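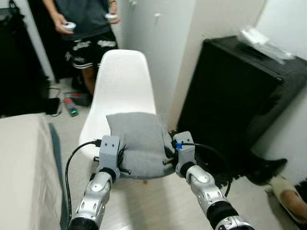

A grey cushion, squashed in from both sides, with a white plastic chair behind it.

Why do cushions go squishy?

Quick one this week! Find a cushion. Any cushion. Squeeze it from both sides - what happens? The middle bulges. The cover goes wrinkly. Maybe the top folds over a bit too.

So what's inside? Mostly air! Many cushions are stuffed with fluffy threads called fibres, all curly and tangled up. Between the threads are tiny gaps. Air in every gap.

Push the cushion and some air gets squeezed out through the cloth. The curly threads bend too, like lots of little springs. Let go - the threads push back, air creeps in, and the cushion gets fat again. Not always the same shape tho. Thats why grown-ups pat them.

Now the chair. A hard plastic chair hardly squashes at all, so your bottom has to do the squashing! Most of your weight presses on just a few bony bits. Ouch. Put a cushion on top and it sinks down around you, so the push is spread out over a bigger patch. Much comfier.

TRY IT
Sit on a hard chair. Count to 5. Now add a cushion and sit again. Where can you feel the chair now?
Then squeeze the cushion next to your ear. Hear the air? Ours went pfff.

Words to know
Fibre - a very thin thread
Bulge - to swell out in a lump

Words by Anoma Abeysekara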